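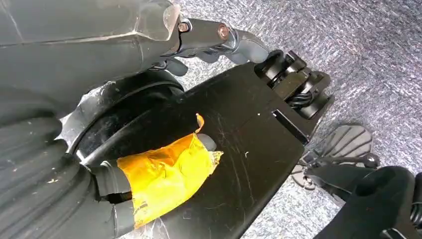

Figure 3.1 Gripper hardware seen from the wrist, with yellow-orange tape wound around a tube beside the black plate.

Chapter 3
Grippers and End Effectors

An arm places a tool at a point in space. The end effector does the work at that point, and in student projects it is usually the part rebuilt most often. This chapter treats the gripper as a mechanism to be specified, mounted and tested separately from the arm.

The running case is the Dekarden project, a two-term course assignment in which each team fits a gripper to a shared arm and enters it in the Altitska pick-and-place trial in March. A run lasts 210 seconds. The gripper, including its bracket, fasteners and cables, may weigh no more than the limit printed in the team's rule sheet – tape counts toward the total.

Section 3.1 defines grip force and finger travel. Section 3.2 covers linkages and the joints that drive them. Section 3.3 deals with cable routing near moving parts, and Section 3.4 with temporary repairs and when to replace them.

Before you begin, you should be able to:
Draw a free-body diagram of a held object
Convert motor torque to force at a lever tip
Read the joint table on page 34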